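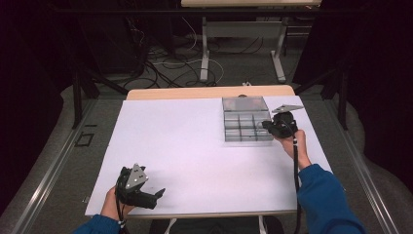
Qui sommes-nous ?

Drekar est une petite école de croisière à la voile, et si vous êtes arrivé jusqu'à cette page, c'est sans doute que vous avez déjà regardé les tarifs et que vous vous demandez maintenant avec qui vous allez partager un carré de neuf mètres pendant une semaine. La question est légitime, alors prenons le temps d'y répondre.

L'école est née d'un bateau, Lightfoot, que Talha Lodhi avait racheté dans un état que nous qualifierons pudiquement de moyen. Il a passé deux hivers à refaire l'électricité, le gréement dormant et à peu près toute la menuiserie, avec l'aide d'amis qui demandaient en échange qu'on les emmène naviguer. Les amis ont amené des cousins, les cousins des collègues, et un mois d'avril il a bien fallu déposer des statuts et acheter des gilets à la bonne taille.

Nous avons aujourd'hui deux bateaux. Lightfoot, toujours lui, sert aux stages d'initiation et aux sorties à la journée : il est lent au près, très doux à la barre, et il pardonne beaucoup. Zorema, plus récent et nettement plus raide à la toile, part pour les croisières d'une semaine et les navigations de nuit. Chacun a ses fidèles, et les discussions à ce sujet durent parfois jusqu'au dessert.

Notre façon d'enseigner tient pour beaucoup à la carte papier. Nous avons des traceurs à bord, bien entendu, et nous apprenons à s'en servir correctement, mais chaque équipage prépare sa route le matin avec la règle, le compas et l'annuaire des marées — le café aussi, c'est l'équipier de quart qui s'en charge. Les calculs de marée font peur à presque tout le monde le premier jour. Vers le troisième, on se surprend à les refaire pour le plaisir, en attendant que l'eau monte sur le seuil du port.

L'an dernier, nous avons accueilli 181 stagiaires et passé 299 heures en mer de nuit, toutes croisières confondues. Nous aimerions en faire un peu plus, sans pour autant changer de taille : quatre stagiaires et un moniteur par bateau, cela reste pour nous la bonne mesure, celle où chacun barre vraiment et où l'on retient les prénoms avant la première écluse.

Le local se trouve à Nivley, à 400 mètres du ponton, au-dessus de l'ancienne voilerie. On y fait les cours théoriques en hiver, on y répare ce qui doit l'être, et on y trouve une bibliothèque de guides nautiques que vous pouvez emprunter (rapportez-les, s'il vous plaît, même gondolés !). La porte est généralement ouverte à partir de 14 heures. Passez nous voir avant de vous inscrire si vous hésitez entre deux niveaux, nous en parlerons tranquillement.

À bientôt à bord,

L'équipe de Drekar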